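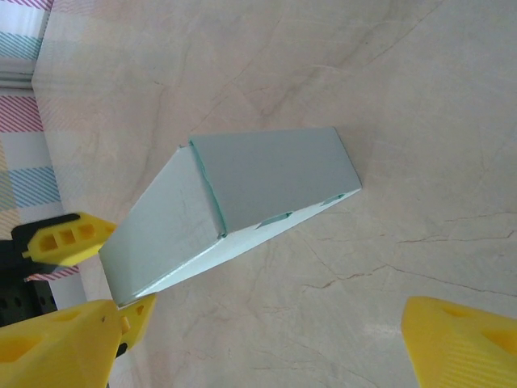 Two yellow grippers at a folded cardboard box during the Brustwood trials, seen from a wrist camera. Two narrow slots, apparently for tabs, show in the side panel.

MIVGATE — A research group at the Massawe laboratory has reported that a two-armed robot can learn to handle folded cardboard more reliably when its training recordings are divided at the moments of contact, according to a technical note released 12/01/2020.

The work, carried out under the project name Brustwood, deals with a problem that has slowed packaging automation. Cardboard bends along its creases when it is held, so the shape of a carton changes while the robot is still moving it. A motion that suits a rigid block will often crush a panel or push a tab past its slot.

The group collected 3,171 demonstrations in which an operator guided both arms through short handling tasks. These included turning a carton on the table, pressing a panel flat, lining up a tab and holding one end still while the other arm worked. Small cameras at the wrists recorded each run, along with joint positions and finger opening.

In the usual approach, a recording is treated as one continuous motion. The Brustwood method cuts it wherever a finger meets or leaves the cardboard, then trains the control model on the shorter pieces. A second, smaller model decides when to pass from one piece to the next, using only the wrist views and the gap between the fingers.

The researchers tested both versions over 300 trials on carton types left out of the training set. They report that the divided recordings led to fewer crushed corners and fewer dropped boxes. The largest gain came in tasks where one arm had to wait for the other. Tab insertion improved least, and the note lists it as unsolved for cartons with narrow slots.

Both arms carry 3D-printed fingers with cutouts. The group says printed parts were chosen so that finger shapes could be changed between test rounds without remounting the gripper. Separate finger pads were also compared, and the note includes drawings of each version.

Training took up to 49 hours on the laboratory's own computers. The control software, called Emov, runs at a fixed rate and does not use force sensors. According to the note, contact is estimated from motor current and from the camera views — a choice that keeps the hardware simple but makes very light touches hard to detect.

Several limits are listed. All trials were run on a tabletop under steady indoor light. Cartons with glossy printing were left out after early runs gave poor contact estimates. The method has not been tested on a moving line, and cycle times remain well above those of dedicated carton-folding machines.

Work on a revised contact model began in January. The next round of trials will add glossy stock and cartons that arrive partly open. The Massawe laboratory plans to release the Emov training code and a portion of the recordings once that round is complete.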